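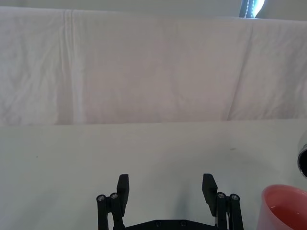 Wanted: one equipment planner who likes robots (part-time, remote is fine)

Posted Wednesday, July 29, 2020

Hi! I run the manipulation lab at Skumine, and I'm looking for someone to help me work out what we should buy next year, what we should fix, and what we should stop paying for. I've been doing this myself in a spreadsheet with far too many tabs, and I would love to hand it over to a person who enjoys that sort of thing.

A little background. Our main project is called Tagle, and it's all tabletop work with two arms: bottles, cups, everyday kitchen stuff. The tasks are simple to explain and surprisingly hard on a budget. Fingertip pads, screws, spare cables, lights, fabric for backdrops, replacement cups... none of it costs much on its own, and then July comes and I'm staring at the total wondering what happened.

The big question for the coming year is whether we add a second two-arm station. I go back and forth on this (ask my coworkers, they're tired of it). 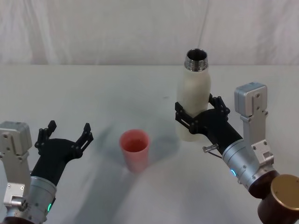
A second station means another pair of arms and another pair of grippers, plus a table, cameras, a computer that can keep up, and floor space we'd have to talk somebody out of. It also means spares for everything, and I'd like a real number for spares this time instead of my usual guess. We've had one quote from a reseller, Enderis, and I want at least 2 more to put beside it before I ask anyone for money.

So what would you be doing? Mostly this:

Going through our parts list and telling me what we're likely to wear out in a year.
Calling suppliers about prices, lead times, service plans and who pays for shipping when a wrist joint goes back for repair.
Building a budget I can read without squinting. We keep orders in a tool called Jado, so you'd be working in there too.
Sitting in on a few sessions (video is okay) so the plan matches how we really use the gear.

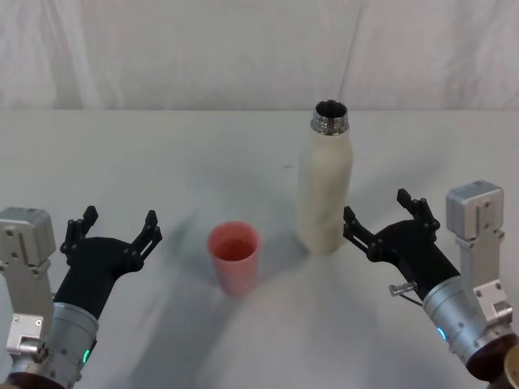 You don't need to be an engineer! If you've bought equipment for a machine shop, a school lab, a packing line or a restaurant kitchen, you already know most of what I need. I do want you to be comfortable asking a sales rep the same question twice. Knowing the difference between a gripper and an arm would help, but I can teach you that over coffee.

The job is 80 hours in total, spread over as many weeks as suits you, at $50 an hour. There's also $300 set aside for travel if you'd like to come see the station in person, and I hope you do.

To apply, send me a short note about something you planned or bought that went well, and something that didn't. A resume is nice but I'll read the note first. Please put "Tagle planner" in the subject line so it doesn't get lost with the supplier catalogs. I'll write back to everybody, though it may take me a few days if the arms are acting up.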